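Subject: Re: [cuervo-users] Plate slips out of the fingers when it is turned upright

Hello Ritu, hello all,

Thank you for the quick answer. I repeat your questions here and answer under them, because I also have some new information from this morning.

Ritu Tripathi wrote:
> Which version of the finger pads is on your Cuervo, and did you
> change the closing force after the January update? We saw slipping
> at our site too, but only with glass. Please also say if the plates
> had food on them. And please stop using the kitchen task until you
> know the reason.

The pads are the ribbed ones, from the second delivery. I did not change the force myself. However, when I opened the settings file I found the value 400, and in my notes from before the update it was 690. So I believe the update wrote the default value again, and it did this without any message. The log has 1772 grasps after the update, and in 23 of them the finger position moved after the grip was already closed. I had not looked at this column before, which was my mistake.

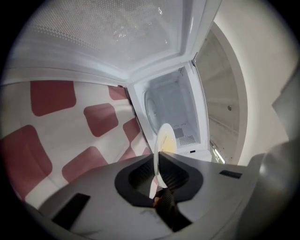 The slipping happens mostly when the wrist turns and the full weight of the plate hangs from one edge. With the plate flat I could not repeat the fault. We lost two plates in this way. The second one broke on the floor near Tanance's student, who was standing closer than she should. She was not hurt, but I wrote a report for our safety office and the task is stopped.

About the food: yes, there were leftovers on some plates. I can't say yet how much this matters. Grease on the ribs would explain why the fault comes and goes, but the lower force alone could also explain it. I want to test these separately, first with clean plates at both values, then with a little oil on the rim.

What worries me more is that the slip alarm stayed silent. In the Aruvent driver the alarm compares the finger position with the last command, and I think a thin rim moves the fingers too little to reach the limit. Has anybody on this list made this limit smaller? Did you get many false alarms?

Until this is clear I ask everybody with the same update to check the force value before the next run, and to keep people outside the marked area also when the robot moves slowly.

I can send the log to anyone who wants it. It is too large for the list.

Best regards,
Colette Perrin

_______________________________________________
This site uses cookies to remember your archive settings. By continuing to browse the list archive you accept our use of cookies. Accept | Read more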